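Drelico Stone Sealer, 600 ml
Sold by Standley Home Supply

The label promises a countertop that "shrugs off anything." We don't believe it, and neither should you. Larasati Latuheru put two coats on a marble offcut in October and left lemon juice on it overnight. It etched. Every sealer we stock would have let that happen, including Lubis at twice the price.
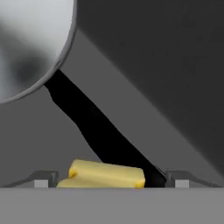
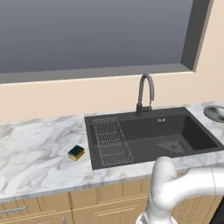

Drelico slows down oil and coffee, and that's all we'll claim for it. The maker's figure of 1000 wipe-downs per coat comes with no test method, so we ignore it. Plan on resealing the area by the sink first. With a setup like the dark basin in white, gray-veined marble, the strip behind the faucet is easy to miss, and a tall gooseneck doesn't make it easier to reach. Use a small brush there.

Also in 300 ml, a worse deal unless you have one vanity top. Not for use over Tarko wax. Strip the wax first.

Returns: unopened bottles only. Ask for Kurniawati Lau.

Page checked May 24, 2025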